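Come and help us record the dialects of our valley

Do you have a grandmother who uses a word for drizzle that you've never heard anywhere else? An uncle who still counts sheep the old way? We'd love to hear from you!

Clurby is a small project that collects everyday speech from hill villages and market towns, and we are looking for people to take part in our next round of recordings. We started with two microphones and a borrowed car, and we now have 287 recordings in the archive, covering almost 2,730 separate words and sayings. There is still so much missing – kitchen words especially, and anything to do with weather, washing day or children's games.

You don't need to be a "proper" dialect speaker (people always tell us their neighbour is much better, and then talk beautifully for an hour). You do need to be over 18 and to have lived in the area for most of your childhood. Moved away since? That's fine, we can do it by phone.

A session takes two hours with a tea break in the middle. Evangelia Sfakianakis or Charoen Intarasuk will chat with you about home, school and work, and then go through a set of household objects and ask what your family called them. It's the bit everyone enjoys most, and it has started some wonderful arguments between sisters. Travel costs are paid, and you get a copy of your recording to keep.

We also need a few listeners to help type up the recordings from home. Good headphones and patience matter far more than experience.

Recordings begin in May. To put your name down, write to Sanne De Haan at the Clurby office by March 7, 2021, telling us where you grew up and one word you think we won't know.
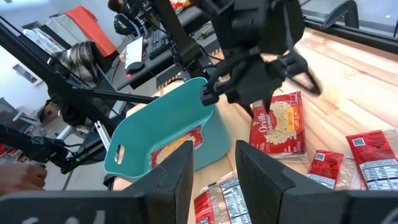

If you'd like to come along with a relative or an old friend, mention that in your letter too – pairs are very welcome, and we'll book you in together.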